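Filed under: Robot Arms & Cells > Grippers > Maintenance

Spoon rotates in the fingers after a few hours - pads or calibration?
Posted by kettle_side, 31 Jan 2023

We run a two-arm Tagle setup next to a kitchen counter and most of what it handles is cutlery. Since October the right hand has had trouble keeping a spoon upright. It picks up fine, lifts fine, then somewhere in the move the bowl swings a few degrees and the place step is off. The vendor says to rerun the finger calibration every morning. I have done that 47 times by my own log and I don't believe it does anything except use up the morning. The grip point is on the handle, with the fingers angled in toward each other.

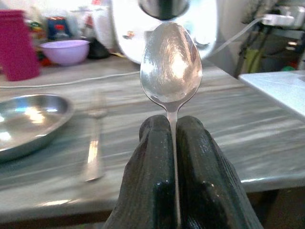
I have already raised the grip force twice in the Irnis settings page. No change that I could measure, and I did measure. Before I spend money on the Nisel pad kit I'd like to hear from somebody who has fixed this and can say how they know it was fixed.

mardenfold
Recalibrate and update the firmware. Worked for me. Also check your cables.

offset_harry
I wouldn't bother with firmware. Calibration tells the controller where the fingers are. It can't tell it whether the pads still grab, and a thin flat handle is about the worst thing you can give a worn pad. Take the pads off and lay them on a piece of glass. If they rock, they're done, whatever the service counter says. Mine rocked at 800 cycles, and the leaflet had promised a lot more than that.

I'd be careful with the force setting too. More squeeze on a pad that only touches along one edge gives you a better hinge, so the spoon turns just the same. Put it back to the default while you test or you won't know what you changed.

As for cables, I hate to side with a one-line answer, but do look at them. The lead to each gripper needs enough slack for a full wrist turn and no more. If it pulls tight at the end of the move it can tug the housing a little - easy to blame on the pads. Jog the wrist slowly to both limits with the hand empty and watch the lead the whole way.

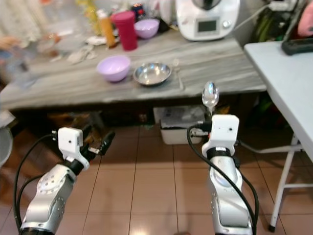 Do I have to change the pads on both arms if only the right one slips?
Change the right hand first and leave the left alone until you have a result. Swap all 4 pads together and you lose your comparison. Keep the old pair in a marked bag in case the new ones turn out worse.

tanofan
We used the Tano pads instead of Nisel. Softer, and they held spoons well at first. I wiped them with alcohol every day like the sheet said and they went shiny, so either the sheet is wrong or I got a bad batch. Never got a reply on that. Plain water on a cloth now.

Related threads
Gripper opens late after emergency stop
Which screws can I remove on the Tagle wrist cover?
Irnis settings page forgets grip force on restart
Nisel pad kit - anybody measured the thickness?
Cable loop catches on counter edge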